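Reviewed July 22, 2023

# Nambiar suture practice thread, dark braided, 3-spool box

I run the bench side of a small surgical skills room, and thread is what we spend the most on after tissue. For years we bought Clasico, which is fine and costs too much for something that ends up in the bin. In February I ordered a box of the Nambiar practice thread to see if the cheaper stuff would hold up. We have now gone through all but the last part of one spool.

The box has three spools and no needles. You load your own, or buy the Prellton needle packs, which fit it well. Total length is printed as 767 feet. I did not measure it. The lid has a slot for each color end, but the slots are too wide and the ends slip back inside. I put a piece of tape over them.

**Handling**

Straight out of the box it has some curl. Pulling a length through your fingers a couple of times takes most of that out. It is a little stiffer than the Clasico and it holds a square knot on the second throw. On the third throw it stays put. Beginners liked the stiffness more than the experienced people did.

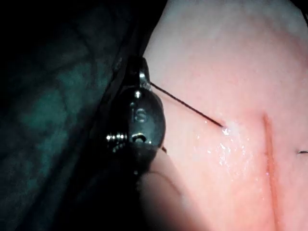
Color was my main reason for picking this one. Pale thread disappears on pink tissue, and our trainees spend half their time looking for the tail. The dark thread shows up well under a strong light, even where the surface is wet and full of bright spots, and with the line pulled tight you can follow it from the jaws right down to the puncture. Short cut ends are harder. A small brown bit of thread lying against the pink is easy to miss until you go looking for it, so check the work area before you start the next row.

**Wear**

It frays if you grip it in the same place over and over with metal jaws. I got fuzz after a long session of running stitches, and two lengths parted at the grip point. The Clasico does this too, only later. If you cut shorter lengths the problem mostly goes away, and shorter lengths are better for teaching anyway.

The dye is decent. On one damp pad I found a faint gray mark next to the stitches the following morning. It didn't wipe off. I would not use this thread on a pad you want to keep clean for display.

**Price and ordering**

I ordered through Flirum, item 445. Shipping took nine days and one corner of the box was crushed, with no damage to the spools. They sell single spools as well, but the box works out cheaper.

**Good:** easy to see on pink tissue, knots hold, low price.

**Bad:** frays under repeated gripping, poor lid, some dye transfer.

Four out of five. I have a second box on order for the fall group and will keep one spool of Clasico for assessments.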